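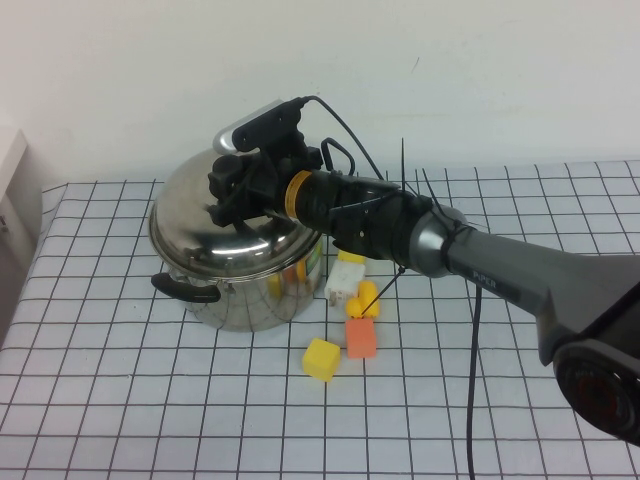
Two summits, one river and a very long lunch

The Drillbridge Round has a start time that suits nobody who likes breakfast. By half past six the field beside the old toll house was already filling up, there was frost on the gate, and I was standing in a queue for the portable toilets next to a woman eating cold rice pudding out of a jam jar. She had run it six years in a row. "You'll hate the first climb," she told me, "and then you'll want to move here."

She was right on both counts.

If you haven't come across it, the Round is a hill race that starts and finishes in Drillbridge and goes over Enholm and Kartha, with 1192 metres of climbing squeezed into a course you could fit on a tea towel. There's no marked route between the checkpoints. You get a map, a whistle check and a handshake, and after that it's up to you which side of the bog you'd like to suffer on.

I came to it from the road. I've done plenty of city halves, and I know my pace on the flat to within a few seconds. None of that was any use on Enholm! The climb begins behind a sheep pen and goes straight up through bracken, with no zigzags and no mercy, and within minutes everybody around me had stopped running and put their hands on their knees. I thought something had gone wrong up ahead. That's simply how it's done. The good ones walk too, they just walk much faster than you.

Then you come over the lip and the whole valley opens out, with the river bending away towards the coast and the early sun on it, and I'm not ashamed to say I shouted something silly. A marshal in a bobble hat shouted it back.

Hartmut Steinbach drew the course. He moved to the valley to teach maths, bought a pair of studded shoes and spent one wet November walking every possible line between the two summits with a notebook in a sandwich bag. His first version crossed the river twice. The landowner on the far bank talked him out of that, and the second crossing became the long grassy run-in that people now rave about.

"I wanted a race where the map matters," he told me, while stamping his feet at the finish. "If you are strong but you don't look up, you should lose a little time. If you are slow and you know the ground, you should gain a little. I think that is fair, no?"

I think it's wonderful, and I say so as someone who lost a lot of time. Coming off Enholm I followed a group who seemed to know what they were doing. They didn't. We dropped far too low, met a wall with no stile in it, and had to traverse back through heather up to our thighs. A teenage girl from the Pulomen Harriers went past on a little path just above us, humming. 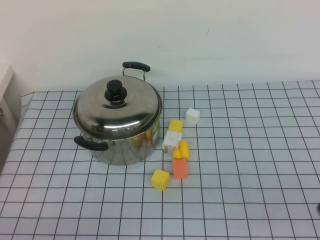 Kartha is the smaller of the two hills at 600 metres, and it hurts more. By then your legs have had the descent, and the ground is tussocks the whole way, the sort that roll under your foot just as you've decided to trust them. I fell twice going up, which takes some doing. At the top the checkpoint crew were handing out salted potatoes wrapped in foil, and I would like it on record that no energy gel has ever come close. I had three. I put a fourth in my bumbag and found it on the Monday.

What I loved most was how the race talks to itself. On the road you run in a sort of bubble, with your headphones and your splits. Up on Kartha people were calling back warnings about the loose stones, pointing out the better trod, waiting at the fence to hold the wire down for whoever came next. A man with a bandaged hand told me all about his allotment between one cairn and the next, and then he went off downhill like a dropped bucket and I didn't see him again until the soup.

The river crossing is knee deep in a dry spring and thigh deep this year. It's bitterly cold and lasts a few seconds, and it did more for my calves than any massage I've paid for. After that there's the grass, a full mile of it, gently downhill all the way to the toll house, and I ran every step with a grin I couldn't get rid of.

I finished 842nd, in a time I'll be keeping to myself. The winners had showered and changed. The rice pudding woman was sitting on a straw bale with her shoes off, and she budged up to make room.

Lunch goes on in the village hall until the last runner is in, and hardly anyone leaves before then. There was barley soup, there was a cheese the size of a car tyre, and there was a noisy argument about whether you should pass the Enholm bog on the left or the right. Hartmut refuses to give an opinion. Each camp claims him as one of theirs.

Next year's race is on 14th April, a Sunday, and entries are by post only, with a stamped envelope for your number. Take studded shoes, a proper waterproof and gloves you don't mind losing. I'm going left of the bog.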